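The Spare Room Gets Its Turn
10/5/23

I have moved 11 times as an adult, and every single time there's been one room that ends up as the holding pen. You know the one. The door stays closed when people come over, and whenever somebody asks where the extra lightbulbs are, everyone points at it and sort of shrugs.

In our place on Mwakyusa Street it's the spare bedroom. My roommate Lotte Dierckx and I signed the lease in April, and we'd promised the room to her cousin Yabsira Hailu, who was coming to stay for her first semester. So we had a deadline, finally, and a long weekend, and a big pot of coffee.

I started with the bed. I always do (my mother would be proud), and I know it makes no sense to make a bed before you clean the room it's in. But a made bed is the best sorting table in the house! It's the right height if you sit, it's huge, and you can't go to sleep until you've cleared it off. I put on the sage green sheet and dragged the first big carton up there. 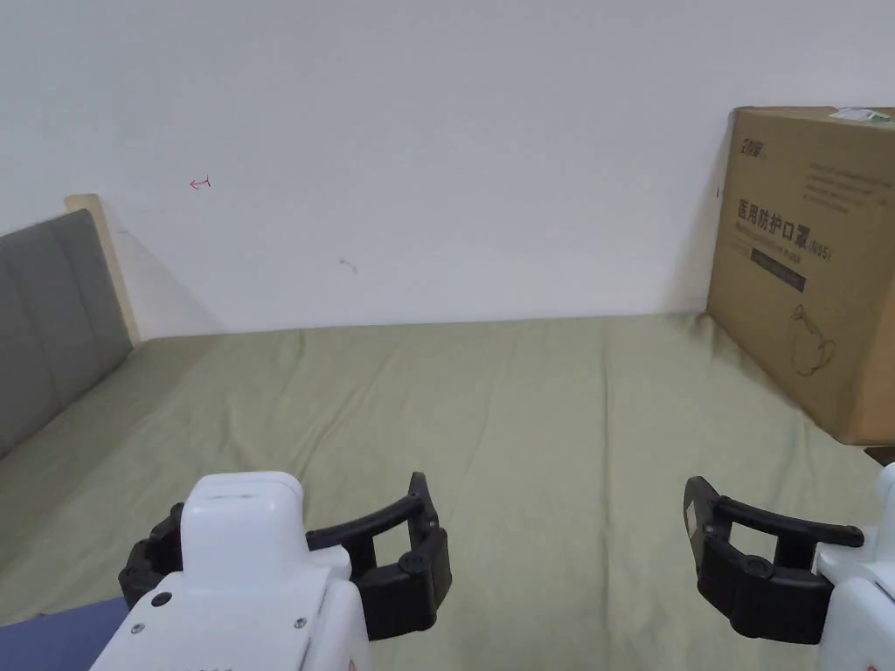
My rule is one box at a time, opened all the way, and emptied to the bottom. No peeking into the next one. Lotte is a peeker. She'll have four boxes going and a mug balanced on one of them, and she'll be reading an old birthday card out loud while I try to find the scissors. We've talked about it. We will talk about it again.

I called Dagim Negash before we got going, because he packed up his grandparents' house last year and has opinions. Dagim thinks people sort too early. "Get it all out of the bags first," he told me. "You can't decide about a thing you can't see." I hated this advice at nine in the morning, when the room still had some floor left in it. By lunch I'd come around, mostly. Wrappers take up a crazy amount of space, and once you pull them off, a pile that looked like a month of work shrinks down to something you could carry in your arms.

The trouble is that the wrappers then become their own pile. We gave them the strip of floor by the wall, along with the cartons, and kept going. I kept a cloth handy on the floor too, for dust.

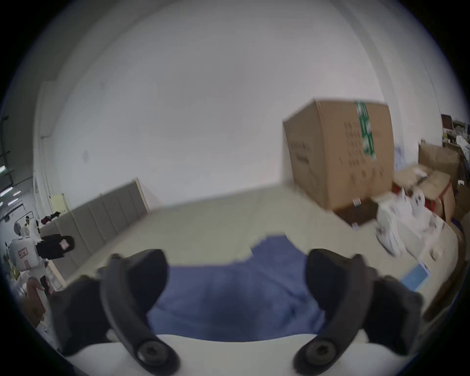
Blue cloth in front, boxes and white plastic packaging over on the right.

What did we keep? More than I'd planned. Lotte talked me into hanging on to a lamp from a shop called Namena that closed ages ago, and I talked her out of six identical tote bags. I found the instructions for a fan we don't own anymore. I found a postcard of the Ulance ferry that Emília Sokol sent me when we were both broke and living in different countries, and I sat down and called her, and there went forty minutes. She says hi.

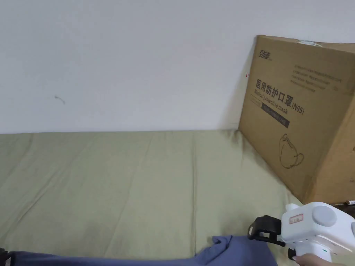 Cartons are my weakness, I'll admit it. A good sturdy one feels like money in the bank, and I've hauled some of mine through three apartments with nothing in them but smaller cartons. This time I tried to be strict. Anything soft at the corners got flattened. The big brown one we had leaning against the wall, with the clear tape still along its top edge, was harder to give up, and I went back and forth on it while Lotte made sandwiches. It's exactly the size for winter blankets! Then again, so is the closet. I told myself I'd decide on Sunday and wrote it on the list, under "bulbs" and "call Emília back."

Yabsira wants a desk in there, by the way, and a hook for her coat. Lotte's measuring for the desk now.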